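Section 2. Planning and Budgeting for a Station

Read this section before you place an order. It applies to the Riltitow hand-held gripper and to the Laur table kit.

2.1 Working out what to buy

1. Decide how many stations will run at the same time. Each station needs one gripper, one table and one computer.
2. Enter the base price of 2,050 per station on the planning sheet. Shipping and tax are extra.
3. Add one set of spare foam finger pads for every station. Pads are a consumable and go under running costs.
4. Order table foam separately. The Laur kit includes one sheet, part 82.

Note: Orders placed through Bullmont ship in 21 working days. Table foam ships from Altuswood and may arrive on a different date.

2.2 Allowing for space and small items

1. Measure the floor area before choosing a table size. Leave room for the operator to stand on two sides.
2. Plan a place for the computers and a power strip off the work surface.
3. Set aside 19 per station for trays and everyday objects. Ordinary household items are fine, in a mix of hard and soft.

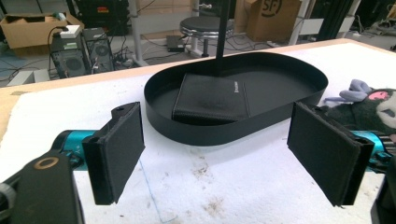 4. Choose objects that fit between the fingers at their widest opening. Check the size table in Section 3 first.
5. Budget for replacing the foam when it tears. Surface marks alone are not a reason to replace it.

Caution: Do not run cables across the operator's walking path. Include cable covers in the first order if the outlet is on the far side of the room.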